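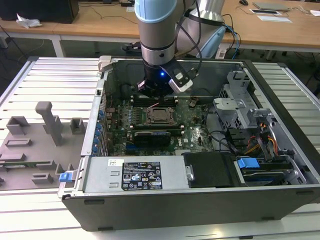
Figure 1. The arm over the open Dell tower. The CPU socket is empty; the fixture plate is to the left of the case.

Handout 5: What counts as "the robot did it"
Robot Assembly Project, Tridcombe
Instructor: Radymyr Savchuk
Apr 1, 2018
7 min read

Read this before you write your progress report. I have now read the December reports twice, and most of them claim more than the work supports. I would like the next set to be shorter and more believable.

1. The task as we set it

Each team gets a used desktop tower on its side, one arm, and one gripper. The team picks a single operation inside the case and tries to get the arm to do it repeatedly. Last term the choices were seating a memory module, removing a drive caddy, and placing a part into the CPU socket. You also design and print whatever fixtures you need to hold parts outside the case.

You will hear people call this "computer assembly." Please don't. Assembling a computer means dozens of operations, several of which involve cables, and we are attempting one of them. If your title says "Autonomous PC Assembly" I will cross it out.

2. Why the inside of a PC is a bad place for a gripper

Look again at Figure 1 and think about where the fingers have to go. The socket has a memory slot row on each side of it and a graphics card directly below. The orange, yellow and black power wires are bundled up at the drive cage, and the black SATA cables loop over the right half of the board. A person moves a cable aside with the back of a finger and doesn't notice having done it. Your arm will either avoid the cable, push it somewhere unplanned, or catch on it.

Cables are also the part of the setup that changes most between trials. The case can be clamped and the board is screwed down. A loop of cable stays wherever the last trial left it, so trial 10 is not the same test as trial 1. Teams that tape the cables back get much better numbers. That is allowed, but you have to say so in the report, and in the first paragraph, not in an appendix.

3. The wrist camera

The camera clipped beside the gripper gives a close view that moves with the hand. Students tend to trust it too much. Some things to check:

- As the gripper comes down, the fingers or the held part may cover the very spot you are trying to see. Save the last picture before contact and ask whether you could do the job from it yourself.
- A detector trained on one motherboard has learned that motherboard. Before you write "finds the socket," try it on a board from another tower.
- The clip mount can shift if it is bumped. Recalibrate after any collision, including the ones you would like to forget.

4. Fixtures

A good fixture takes a hard problem away from the robot. This is sound engineering and I encourage it. It is also where the credit gets blurry. If your plate holds a part within a hair of the same position every time, then the pickup is being done mostly by the plate, and a scripted motion with no camera might do as well as your learned policy. So run the scripted motion! One team skipped this comparison because they "already knew" how it would come out. I made them run it. The script won.

Fixtures must be drawn in the report with dimensions, and the file must be handed in. Being told that a post was "adjusted until it worked" does not help the next team.

5. Counting trials

The Mykhailiuk team reported 86 percent success on memory seating last December. I asked for the log. There were 30 trials in the first block, and then a second block after they had changed the grip force, and the figure came from the second block only. They weren't hiding anything - the first block was in the log for anybody to read - but the report never mentioned it.

Rules from now on:

- Decide the number of trials before you start, and write it down.
- A trial begins when the arm leaves its home position. If somebody presses the stop button, the trial is a failure.
- If a hand goes into the case during a trial, the trial is a failure, even if the hand "only straightened something."
- "Seated" means both latches closed and the module passes a tug test. It does not mean that it looked seated on the camera.
- Report every block, with what changed between them.

6. Demonstrations

Several of you plan to collect demonstrations by driving the arm by hand and training on the result. Fine. The Justance team collected 800 of them last year, which took most of a term, and their policy still froze whenever the case was turned a little on the platform. Nearly all of their demonstrations had been recorded with the case in one position. More of the same would not have fixed it. Move the case between demonstrations, swap towers when you can, and keep some positions out of the training set so that you have something to test on.

7. The Hunalbridge showcase

Teams showing at Hunalbridge will be asked to bring a video. Play it at normal speed. If it has been sped up or cut, put that on the screen in letters people can read from the back row. Be ready for a visitor to ask how long a person takes to do the same job. The answer is a few seconds, and you should give it without a speech.

For next session: bring one page with your operation, your definition of success, your planned number of trials, and the result you would accept as evidence that your approach does not work. The last item carries the most points, and it is the one most often left blank.

Comments (3)

tomasz_b
Does the stop button rule apply if we stop for safety and the arm would have been OK?

R. Savchuk
Yes. You don't know that it would have been OK.

lab2_nights
Section 4 is about us. For the record the script only won by two trials.

Shares: 10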